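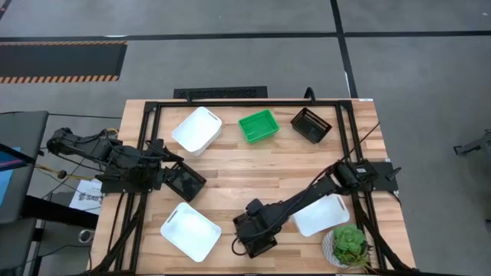

Issue 7

RENTING AND BUYING FILMS FROM VILLAU: YOUR QUESTIONS

How many films do you have?
At this moment the catalogue has 1,064 titles on disc. Most of them are action films, costume dramas and ghost stories from Japan, Hong Kong and Korea. The full list is on the Catalogue page, and you can sort it by year or by director.

Do all the films have English subtitles?
Almost all. If a film has no English subtitles, we write this in red next to the title. Please look at this line before you order, as we can't take back an opened disc for this reason.

I bought The Salt Road and the subtitles are late by a few seconds. Is my disc broken?
No, your disc is fine. The first pressing from Radwan has this fault from the market fight until the end of the film. Write to us with your order number and we will send you the second pressing. You may keep the old one.

Which version of The Lantern Thief do you sell, the long or the short?
We sell both. The long version was restored by Dumier and it has the whole boat chapter, also the song. The short version is the one that was shown on television, and it has only the dubbed sound. In my opinion the long one is much better, but the picture is quite dark in the night scenes.

Will the discs play on my machine?
The DVDs are Region 2 if the page does not say another thing. The Blu-rays are Region B. For imported discs you need a multi-region player, and we don't sell players.

How long can I keep a rented film?
You can keep it for 30 days. You may have 3 films at home at the same time. When we receive one back, we send the next from your list, normally before five in the afternoon.

What happens if I lose a disc?
Please tell us soon. We ask you to pay the price of the disc, but not more than this. If it was lost in the post, you pay nothing.

Can I ask for a film which is not in the catalogue?
Yes, with pleasure. Send the title, also in the original language if you know it, to Reiko Nagano, who does the buying. Some old films belong to companies that don't exist any more, and for those the search can take over a year.

Why did you remove the Rotalen box set?
Our licence for it ended in December. We still have the single films Rotalen One and Rotalen Two for rent. The third film was never released with English subtitles.

Is there an age limit?
We follow the age mark on the box. For films marked 18 we ask for proof of age one time, when you open the account.

Can I write a review for your site?
Yes. Please don't tell the ending in the first lines. Short reviews are welcome too, and we correct only the spelling.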